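Oyewole Website Rebuild: Progress Report to Rimex, October
Prepared by Verena Pichler, Workix
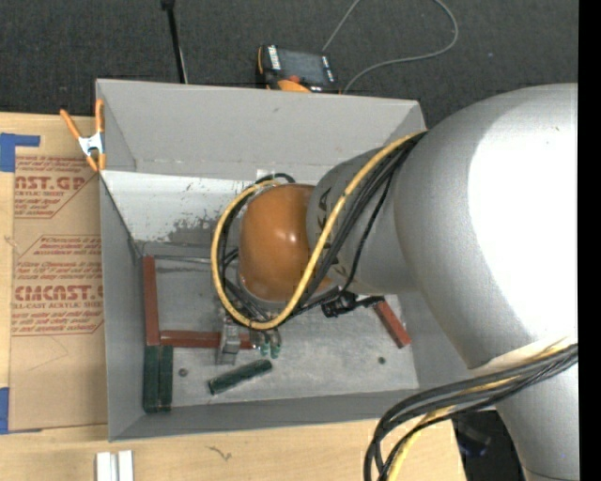 Work this period concentrated on the product catalog and the quote request form, which together account for most of the remaining budget. The catalog template is complete and has been approved by Femi Ogbonna at Oyewole. Each product page now carries one large photo at the top, a short specification table, and a single request button. One category was used as the test case, and its product photos were exported at three widths to check that fine detail stayed sharp on small screens. The same export settings will be applied to the rest of the catalog.

Content migration

The old site held 621 pages. Zainab Adeyemi reviewed all of them against search traffic and inbound links. Pages with neither are being retired and redirected to the nearest category page. Duplicate specification pages have been merged. The redirect map is in the shared folder and has been loaded on the staging server. We found 27 redirects that pointed to other redirects, and these have been corrected.

Quote request form

The previous form asked for 14 fields on one screen. The new form has eight, split over two steps. File upload is included and accepts drawings in the formats Oyewole's sales staff listed in the kickoff meeting. Submissions go to the Idura contact system, where they are tagged by product line. Testing of the Idura connection is still open: records with accented characters in the company name are saved correctly, but the notification email shows them wrong. Yetunde Balogun is working on this with Idura support.

Search and tracking

Page titles and descriptions have been written for all category pages. Product pages use a generated title until the sales team supplies final names. Form submissions, phone link taps, and catalog downloads are tracked as separate events. No conversion figures are given in this report, as the staging site receives no public traffic.

Budget

Spending is within the approved amount for the phase. An additional $2000 was moved from the photography line to form development, as agreed with Melaniia Shevchuk. The photography line has enough left for one more day of shooting.

Open items

Final product names from Oyewole sales
Fix for notification email text
Approval of the privacy notice
Decision on whether the old site stays reachable at a separate address after launch

Launch remains planned for the end of the next phase, provided the product names are received before template testing closes.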